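So Sosix says 2,000 shops now take its coin. I went looking for the list. There is a map, and the map has pins, and when you tap a pin you get a city name and no street.

I wrote to support and asked what counts as a shop. The answer came from a Qiuyue Tang, who was polite and quick. A shop is any business that has "completed merchant signup." Whether it ever took a payment is a separate number, and they don't publish that one.

Fine. I tried 2 places near me that Sosix names in its own blog post. The bakery had the sticker by the register and the kid working there had never seen anyone use it. The bike store said they signed up for the $70 bonus and then lost the login.
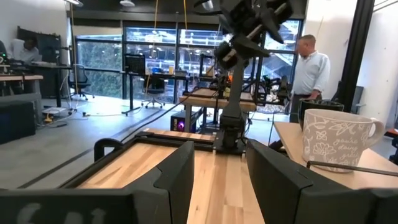 Then there's the wallet. Tastska holds the coins for you, and its front page promises 80 percent of reserves in "cash or similar." I'd like to know what similar means. Cosmin Ghiță asked exactly that on their forum back in May and the thread is locked now - no reply from staff that I can find.

Someone will tell me Stetitwood did an audit. I read it. It's a letter, it covers one afternoon's balances, and it says in the second paragraph that it isn't an audit.

I'm not saying the money isn't there. I'm saying I asked three simple questions and got a map, a sticker and a letter.

Also, please stop sending me the Lu video. A guy buying one coffee with his phone is not adoption - I could do that with a debit card, and I'd get a receipt.

If you run a shop and you've taken a real payment in this thing, my DMs are open. Tell me how long it took to get dollars out.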